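Kender put in the new cell, what changes for us?
Forum: Shop Floor Talk

heriberto_g
3rd December
Our shop got a Kender cell for loading the wooden boards. Before, we were four people at this station, now it is 2 for each shift. I am one of them. The boss says the others moved to packing – true, but packing pays less.

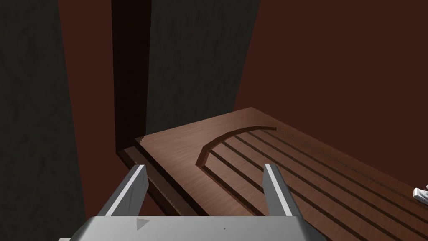

My hands hurt less in the evening, I must say. But I miss talking with the others.

plura_fan
Same with us since January. Did they give you training?

heriberto_g
Two days. The manual has 80 pages and I read it at home.

montoya77
Unpaid? Then I don't agree that it helps you. You do more for the same money.

plura_fan
Montoya, he said his hands are better. That counts too.

montoya77
It counts. Ask for the 40 cents anyway.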